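Pre-run software checklist, two-arm block cell
Project: Uswood
Filled in by: Genowefa Sobczak
Reviewed by: Prakash Kartha
Month: May

1. Controller build matches the release note. OK.
Comment: Both arms report the same build. Left arm was one patch behind at the last check.

2. Control loop holds 200 Hz with both arms enabled. OK.
Comment: No missed cycles in the log. Run this again if the logger is moved back to the same machine.

3. Joint limits loaded from file, not from defaults. OK.

4. Arm-to-arm collision check turned on in the planner. FIXED.
Comment: It was off in the config Wai-kit Hsu used for tuning. Turned back on and saved. The grippers work close together over the blocks, so do not start a run with this off.

5. Collision model includes the table, posts, side panels and pen cup. OPEN.
Comment: Pen cup is missing from the model. It stands at the right edge of the table by the right shoulder. Add it or move it.

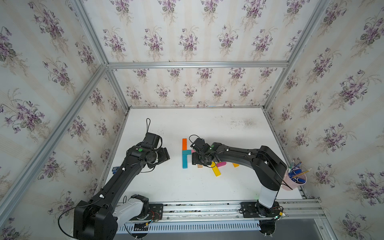 Does the planner stop both arms when only one of them loses its joint feedback?
Both arms stop. The watchdog trips after 3 missed messages from either side and holds the pair in position until an operator clears the fault.

6. Block detector tested on every color in the set. PARTIAL.
Comment: Orange, teal and yellow are fine. The small tan block gets a low score against the white table. Xolani Jacobs will retrain with more tan samples.

7. Detector ignores objects that are not blocks. OPEN.
Comment: The small blue object on the left side came back as a block in 4 trials. Raise the threshold or add a reject class.

8. Camera-to-base transform checked for each arm. OK.

9. Stop command tested from the Trukton panel and from the keyboard. OK.
Comment: Keyboard stop only works when the terminal has focus. Use the panel.

10. Logs written to the shared drive. OK.

Items 5 and 7 go to Unai Carrasco. Slow mode only until both are closed.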